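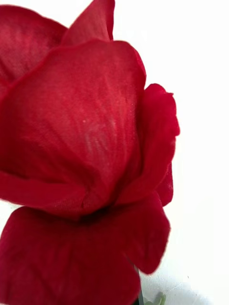 A red rose in close-up, from the wrist camera. Photo: Nistix

Nistix has spent the months since November comparing 2 grippers, the Cordero and the Kerix, on artificial flowers. The engineer who runs the tests said the choice of object was simple. "A petal folds if you squeeze it wrong, and you see it on the camera right away."

Each gripper gets 400 picks per flower type, and the team has logged over 3,000 so far. The Kerix closes more gently. The Cordero is faster and easier to tune. "I'd take the Cordero for stems and the Kerix for blooms," the engineer said. "I'd like to stop swapping them."
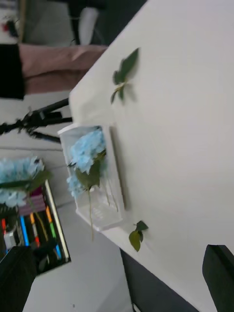 Camera placement took longer to settle than finger pads. The team tried 4 wrist mounts before choosing one that keeps a fingertip in the corner of the view. Clear plastic is still a problem. With a blue hydrangea lying in a box like this one, the engineer said, the depth reading often misses the thin walls, and the stem sticking out past the edge gives the planner a second thing to avoid. The next round will use a controller from Udness.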